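Jastwood lança em setembro "Pleno Emprego, Meio Salário", programa semanal sobre a economia que sobra no fim do mês

A produtora Jastwood estreia em setembro um programa de rádio e podcast dedicado aos números oficiais do emprego e ao que eles deixam de fora, a começar pelo preço do almoço. Vai ao ar toda quinta-feira, às 16 horas, horário em que boa parte do público está saindo do primeiro trabalho e indo para o segundo.

A temporada terá 31 episódios. O de abertura examina a palavra "recuperação", pronunciada com muito gosto em coletivas de imprensa e com menos gosto na fila do supermercado.

Para preparar a estreia, a consultoria Akitz ouviu 1000 trabalhadores. Destes, 41% disseram ter mais de uma fonte de renda. A pesquisa perguntava também sobre planos para o tempo livre, e muitos entrevistados pediram que a pergunta fosse repetida.

O que vem na temporada

Juros: quem sobe, quem desce e quem paga as duas viagens.

Bicos: a contabilidade de quem tem três chefes e nenhuma folga.

Aluguel: o índice, o reajuste e a conversa com o proprietário.
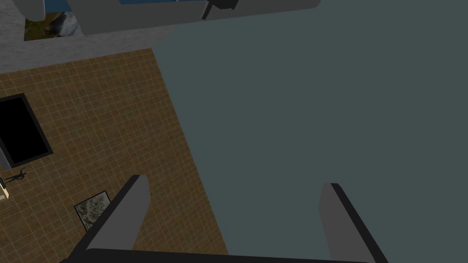 Varejo: por que a liquidação dura o ano inteiro e ainda assim está caro.

Onde ouvir

O programa será transmitido pela rádio Vostia e ficará disponível no aplicativo Ishida logo após a exibição. O acesso é gratuito, preço que a produção considera compatível com o momento econômico.

Contato para a imprensa: assessoria de comunicação da Jastwood.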